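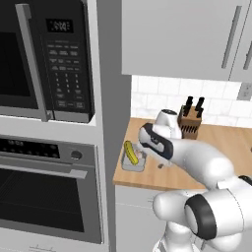 Kitchen render: built-in microwave over stainless-steel wall oven

Estbridge Screening Support
Subject: Massawe documentary – audio drifts from picture in second half
Opened by: Elmarie Kruger
Assigned to: Johannes Steyn
Priority: 2
Status: Resolved

Elmarie Kruger, 9:10 a.m.
Press preview of the Massawe documentary loses sync after the concert section. Picture is fine. The interview with the former tour manager is the first place it becomes obvious: lips move, then the line arrives late. Subtitles stay with the picture. Two reviewers reported it overnight, one on a laptop and one on a TV. I see the same thing in Flitau on my own machine. Restarting the player does not help. Preview window closes tonight and the reviews are due in July, so please do not pull the title unless you have to.

Johannes Steyn, 9:42 a.m.
Reproduced in Flitau and in the browser player. Delay measured at 300 ms at the start of the tour manager interview and 2000 ms by the end credits. It grows steadily, so this is a rate problem and a fixed offset in the player settings will only move it. Can you confirm which delivery you uploaded?

Elmarie Kruger, 10:05 a.m.
Delivery 5, from Tirero. Delivery 4 had the old ending and the uncleared song over the credits, so we can't go back to that one.

Johannes Steyn, 11:20 a.m.
Checked delivery 5 against delivery 4. Video is identical up to the new ending. The audio was exported in two parts and joined. Part one matches the picture. Part two was conformed for a different frame rate and runs slow from the join onward. The join sits under crowd noise, which explains why it passed the spot check.

Tried:
Cleared the server cache – no change.
Re-encoded from the same master – no change.
Replaced part two with a corrected conform – in sync at the interview and at the credits.

Asked Tirero for a full audio track from their end. Corrected version is on the staging page for now.

Elmarie Kruger, 1:15 p.m.
Watched staging from the concert to the end. Sync holds. The last song fades properly too. Please publish.

Johannes Steyn, 1:30 p.m.
Published. Existing preview links still work, but reviewers need to close and reopen the page to get the new file. Delivery 5 marked as rejected. Closing this ticket; the Tirero replacement will be tracked separately.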